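Flustudico Issues Safety Notice for Bin-Picking Cells After Hose Fault

PLUNATGATE, Sep 29, 2023 - Flustudico is asking customers who run its Skodar bin-picking package to stop automatic operation and inspect the hose and cable bundle at the robot wrist before starting again. The notice follows a fault in August at the company's test shop in Plunatgate, in which an air line pulled out of its fitting while the arm was working over a bin. The gripper lost its hold and dropped a part outside the guarded area. There were no injuries.

The notice covers 18 cells at customer sites. All of them were shipped with the longer cable bundle, which leaves a loop of slack at the wrist so the gripper can turn freely at low angles. Cells with the shorter bundle are not affected.

In the August fault, the loop caught on the rim of the bin as the arm backed out. The software read the extra load as normal contact with the bin wall and kept moving. The line came off its fitting 2 seconds later. The pressure alarm did sound, but it was set up as a warning only and did not stop the arm. Flustudico considers this second point the more serious one and is changing the setting on every cell it supports, including those outside the notice.

The company has been repeating the low-reach move over a clamped metal bin filled with mixed items, at reduced speed, to find the positions where the loop comes closest to the walls.
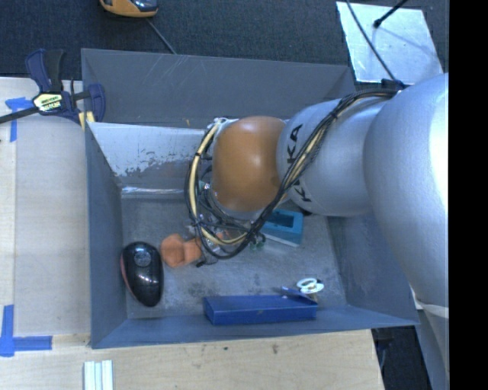 Robot arm reaching into a bin of mixed items at the Flustudico test shop. The cable bundle loops around the orange joint cover.

The fault was found to be in the routing of the bundle and in the Skodar software settings, both of which are Flustudico's own work. The robot arm itself performed as commanded and is not part of the notice.

Customers with an affected cell should do the following before returning to automatic operation:

Lock out the cell and release the air pressure.
Check the full length of the bundle for rubbing, flat spots and loose ties.
Pull lightly on each hose at its fitting. Replace any hose that moves.
Move the arm by hand control through its lowest pick positions and watch the loop. It should clear the bin wall at every point.
Change the pressure alarm from "warn" to "stop" in the Skodar settings page.

Cells that fail the clearance check should stay out of automatic operation until a new bundle guide has been fitted. The guide holds the loop closer to the wrist and is supplied free of charge. Krishnan, which handles field service for Flustudico, will install it and will contact each affected site to arrange a visit.

A software update will be sent out with the guides. It lowers the contact limit during the backing-out move, so the arm stops sooner if something catches. Flustudico ran the new limit for 400 picks with the guide fitted and had no snags and no false stops. Testing with deeper bins is still going on - customers who use them should keep to reduced speed until they hear from the company.

Flustudico builds picking and sorting cells for small manufacturers and parts warehouses. Its offices and test shop are in a former mill building in Plunatgate dating from 1930.

Customers can reach the service desk through the support page of the Flustudico website. Please have the cell serial number ready.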